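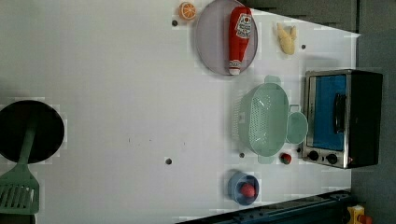 Play Kitchen Loan Sets: Frequently Asked Questions

The Jastuddale Toy Library lends play kitchen sets to families, childminders and nursery groups. Please read the answers below before making a booking.

Who may borrow a set?
Any member aged 18 or over may borrow in their own name. Groups should nominate one member to sign for the set and to receive correspondence about it.

How long is the loan period?
Each set is lent for 2 weeks. A loan may be renewed once, provided that no other member has reserved the set.

What does a kitchen set contain?
Contents vary from set to set. Most have a toy oven, a plate, a bowl and a selection of play food such as fruit and a ketchup bottle. The card inside the lid of the box is the definitive list for your loan, and items should be checked against it before you leave the desk.

Are the sets suitable for children under three?
Some pieces of play food are small. Members with younger children should ask for the Skurnel set, which has been put together with larger pieces only. An adult should remain with children during play.

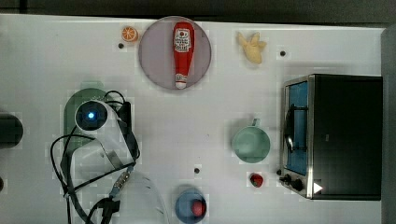 May real food be used with the toys?
No. Bowls, mugs and plates in the sets are for pretend play and must not be used for eating or drinking. Toy ovens must not be placed near a real cooker or any other source of heat.

How should the pieces be cleaned?
Wipe plastic pieces with a cloth and warm soapy water, then dry them fully before packing. Colanders need a soft brush, as crumbs and modelling dough collect in the holes. Please do not use a dishwasher. Toy ovens should be wiped with a dry cloth only - water can get behind the door.

What happens if a piece is lost or broken?
Tell the desk when you return the set. There is no charge for ordinary wear. Lost play food can usually be replaced from our spares drawer, but a missing oven or colander may be charged at cost.
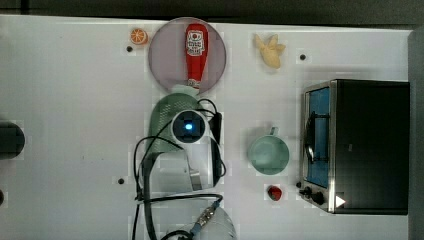 Can we add our own toys to a set during the loan?
Yes, but please remove them before returning the box. Items left behind are kept until the end of the following month.

Where are sets returned?
Boxes should be brought to the desk in the Mtshali Room before 4 pm. They must not be left in the porch.

Whom should I contact with other questions?
Bookings and renewals are handled by Elias Rawashdeh. Questions about cleaning, repairs and spare pieces should be addressed to Ruan Kruger. Both may be reached through the library desk during opening hours. The library is closed throughout August.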